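I finally got down to the Trillwood rink for the second leg of the Liltila Cup, and wow, my voice is still gone! Dufour came in a goal up and sat on it for two periods, which I'd have bet against — they never sit on anything. Gerardo Dal Bello stopped 15 shots in the third alone, a couple of them with his mask half off.

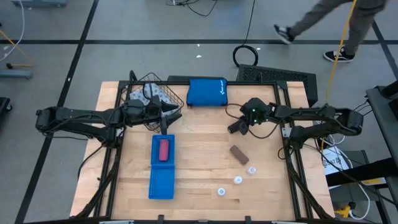 Then Brenine pulled their goalie with 80 seconds left and Vichien Kaewsai tied the whole thing up from the blue line. I spilled my coffee on a stranger (sorry, sir). Overtime took forever, and Dufour won it on a rebound I didn't even see go in. The final's in June and I've already got my seat, row 4, right behind the bench.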